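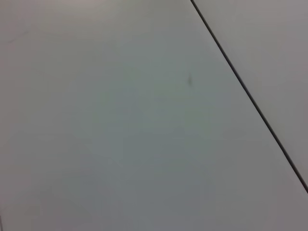

*Figure 1. The grey work surface from the wrist camera, with the join between two panels and a small dark mark to the left of it.*

## What we set out to buy, and what we ended up asking for

Our project began with what sounded like a very easy question. The department had agreed in principle to pay for one small robot arm to be shared by the second-year practical groups, and our supervisor, Neusa Queiroz, asked the four of us to work out what it would cost to get it going. We thought we would have an answer within the week (we had a catalogue and a spreadsheet, after all!), and we were still moving rows about in April.

The group was Sudheer Venkataraman, Liis Lepik, Justinas Vītola and me, Torbjørn Westerberg. Sudheer looked after the quotations, Liis the bench and everything that sits on it, and Justinas the software and the camera. I wrote most of this report, so any clumsy sentences are mine.

### The arm itself

We asked two suppliers for prices, Stunier and Tkachenko. Both were very patient with us, even when Sudheer rang a second time to ask what "flange" meant. The Stunier arm was the cheaper of the two and came with a gripper in the box. The Tkachenko arm cost more and the gripper was extra, but it had a longer reach and the firm offered a repair service by post, which matters a good deal when the people using the thing are learning.

We went back and forth on this for longer than I would like to admit. In the end we recommended the Stunier. The practical exercises are all picking, placing and sorting, done close to the base, and none of them needs the longer reach. Liis wanted it noted that she preferred the Tkachenko and still does, mainly for the repair service, and I think her point is a fair one. We put a line in the budget for spare gripper fingers partly to meet her halfway.

### The bench

I had assumed the bench would be the dull part of the job, and it took up more of our meetings than anything else. The surface is pale grey with a matt finish, and we were pleased with that from the start, as Justinas had been worried about glare from a glossy top. What we had not thought about was the join. From a normal standing height you hardly give it a glance, but with the camera close to the surface it becomes a hard, nearly black line running right across the corner of the picture, and Justinas's first object-finding program was very fond of hard dark lines.

The small smudge near the join raised the same sort of worry. To a person it is a mark on a table, but to a simple program looking for anything darker than its background it could well be a screw or a raisin. We talked about three ways of dealing with this and priced each of them:

- **A new one-piece top.** This is the tidiest answer and by far the dearest. It would also mean taking the bench out of use during teaching weeks.
- **A plain mat laid over the working area.** Cheap and quick, and it can be replaced when it gets marked. The mat has to be fixed down well, or the gripper may drag it.
- **Leaving the surface alone and teaching the software to ignore the join.** This costs nothing to buy, but it costs Justinas's evenings, and the next group would have to do it again if the camera were moved.

We chose the mat. Sudheer found one from Ruritz at 37 pounds, in a mid grey, and we have asked for a second so that there is always a clean one in the cupboard. We also added a cleaning cloth and a bottle of mild surface cleaner, which caused some laughter when we read the list out, but they have stayed in.

### The small things

If another group is reading this before starting a plan of their own, please spend more time on the small things than we did at first! Our first draft had one line for the arm and one for "other". By the final draft "other" had grown into the following:

| Item | Supplier | Cost (pounds) |
|---|---|---|
| Work mats, two | Ruritz | 74 |
| Camera bracket and cable | Udov | 68 |
| Clamps for the base | Udov | 46 |
| Spare gripper fingers | Stunier | 54 |
| Cleaning cloth and surface cleaner | Ruritz | 6 |
| Trays for parts | Udov | 30 |
| **Total** | | **278** |

The cable surprised me most. The one we had been counting on was too short once it had been led along the arm with enough slack for the wrist to turn, and Liis was the one who thought to check with a piece of string first. I would recommend the string method to anybody.

### How we would spread the spending

Neusa asked us to show what should be bought first in case the money came in parts. We suggest the mats, clamps and bracket go in straight away, as they will be useful whichever arm is finally approved. The arm should follow, with the spare fingers on the same order to save a delivery charge. The trays can wait, and in the meantime Sudheer has offered his collection of takeaway tubs.

We have left training time out of the table because we could not agree on how to price it. Our own feeling is that each new group will need six hours with someone who already knows the arm, and that those hours should be set aside in the timetable before the order is placed.

### Still open

We do not yet know whether the mid grey of the mat will suit the darker parts in the sorting exercise. Justinas would like to borrow a sample from Ruritz and try it under the bench lights, morning and late afternoon, before we commit to two. The Stunier quotation also needs renewing before the order can be signed, and Sudheer has written to them about that.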